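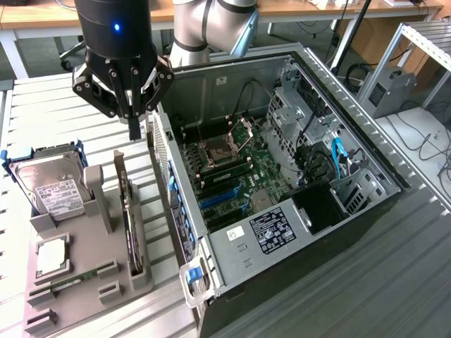 Section 11. Component Insertion Cell: Set-Up and Safe Operation

This section applies to Gromitz cells configured for desktop computer assembly and service. Read it in full before the arm is enabled for the first time. Mechanical installation is covered in Section 4.

11.1 Before power-up

1. Lock out the cell at the main disconnect and attach your tag. Each person working inside the boundary uses a separate lock.
2. Disconnect the computer under work from line power. Hold its power button for 13 seconds to drain the supply.
3. Connect the grounding lead from the work surface to the cell ground stud. Wear a tested wrist strap for all handling of boards, processors, and memory.
4. Lay the case on its side with the side panel removed. Secure it to the slotted work surface with the clamps listed in the Cinddale fixture sheet.
5. Tie back any cable that crosses the approach path to the motherboard.

CAUTION: A cable loop above the board can catch on a finger during retract. Check cable routing again after every change of case.

11.2 Loading the tray

1. Fasten the component tray next to the case, within the taught pick area.
2. Place the processor in its recess. Handle it by the edges only and match the corner mark to the mark on the tray.
3. Lay the memory module flat in the long slot.
4. Stand the expansion card in the tall holder, bracket side as shown on the fixture sheet.
5. Fit the hard disk drive in its carrier and stand it in the back slot. Both carrier tabs must be free.

NOTE: Do not load a part that rocks in its nest. Replace the nest insert.

11.3 Processor socket

Open the retention frame only when the processor is next in the sequence. Inspect the socket under a lamp before each insertion. If a pin is bent, stop the job and record fault 604.

CAUTION: Never test the fit of the gripper over an open socket. Use the blank socket cover for all teaching.

11.4 First run

1. Clear the boundary, remove locks, and restore power.
2. Select reduced speed on the Jalline pendant. Hold the enabling switch in its center position.
3. Jog the gripper to the approach point above the case. Confirm that both fingers clear the case wall at every point of travel.
4. Step through the program one move at a time.
5. Set the insertion force limit for each part from the fixture sheet. Do not raise a limit to finish a failed insertion.
6. Press the emergency stop once during motion and once at rest. The arm must hold position in both cases.

Automatic mode is permitted after 18 consecutive cycles at reduced speed with no force fault. Restart the count after any change to the tray, the fingers, or the program.

11.5 Records

Enter the program revision, force limits, and stop test result in the cell log. Repeat the stop test every Wednesday before the first job, and after any collision.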